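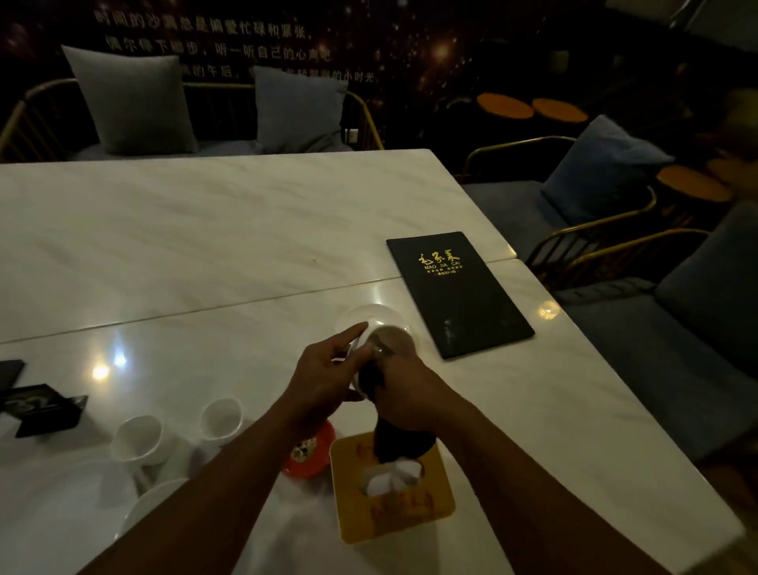
Assunto: Re: Kit Trenport para recolha de louça - vale a pena?

Bom dia a todos,

Respondo por baixo da mensagem citada.

> Em 2021-10-16, a Torville escreveu na lista:
> Recebemos a proposta da Plivness para o kit Trenport (braço de bancada,
> duas pinças e o módulo de treino Mạch). Falam em 43 tipos de peça
> reconhecidos à saída da caixa. Alguém já o experimentou com louça de
> restaurante a sério? Interessa-nos sobretudo a mesa posta, com coisas
> à volta, e não o tapete da copa.

Experimentámos, durante 20 dias, com a versão anterior do Mạch. No tapete da copa não tenho queixas. Os pratos rasos saem bem, as taças também, e a troca de pinça faz-se sem ferramentas.

Na mesa posta é outra conversa. O módulo aprende a partir de demonstrações feitas à mão, e o pacote que nos entregaram trazia 931. Quase todas mostravam uma peça isolada, de face para cima, num tampo mate. Pedimos à Plivness material mais próximo do nosso caso e o que veio depois já era melhor.
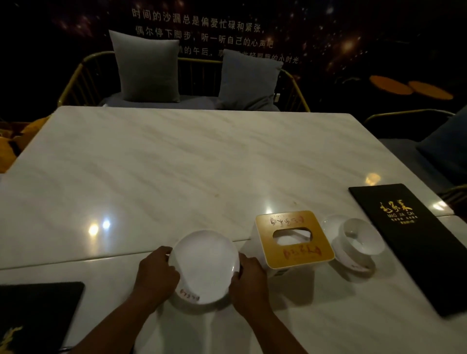
A pega de pratos virados é o ponto que eu testaria primeiro. O kit procura o bordo pela sombra interior do prato e, com a base para cima, essa sombra não existe. Nas demonstrações novas há casos destes: o prato seguro pelos dois lados, com o anel da base e uns números escritos à mão à vista, e logo ali a caixa de lenços e uma taça deitada sobre outro prato. O tampo branco polido, cheio de reflexos das luzes, também é um bom teste para a câmara do kit. Com a nossa versão, os reflexos davam falsas deteções de pires.

Quanto ao preço, a licença do Mạch é anual e paga-se à parte do braço. A proposta que nos fizeram incluía 3 sessões de treino no local; confirmem se a vossa também, porque isso vinha só no anexo.

A Plivness prometeu uma atualização para novembro, com a pega pela base revista. Eu esperava por ela antes de assinar. Se quiserem, envio a nossa folha de registo de falhas - está em bruto, mas percebe-se.

Cumprimentos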